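The desk from Stesonthorpe has been in the back room since October, and I've finally stopped putting a cloth under everything. It's a plain one: a pale top with a maple look to it, four legs, no drawers. I paid 470 for it, delivery included, and carried it up the stairs in two trips with Zeyu Lü on the heavy end.

I was after something light. The old desk was nearly black and the room faces north, so by four in the afternoon I had a lamp on. With the new one I can leave it off a bit longer.

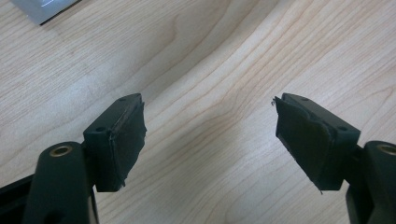 The grain runs on a slant and opens out into wide curves toward the middle. I like that more than the straight stripes on the Dimorley one we looked at first, which was 503 and had a wobble. There's a slight gloss to the top, so fingerprints show in the evening when the light is low. A damp cloth gets them off, then a dry one - no spray so far.

Zeyu thinks I should wax it. I read the care sheet and it says to leave a veneer top alone, so I'm leaving it alone. I did buy felt pads for the lamp and the pencil pot, and a cork mat for mugs.

Next job is the shelf over it. The wall is 31 inches across at that point and most shelves come longer, so I'll have to cut one down.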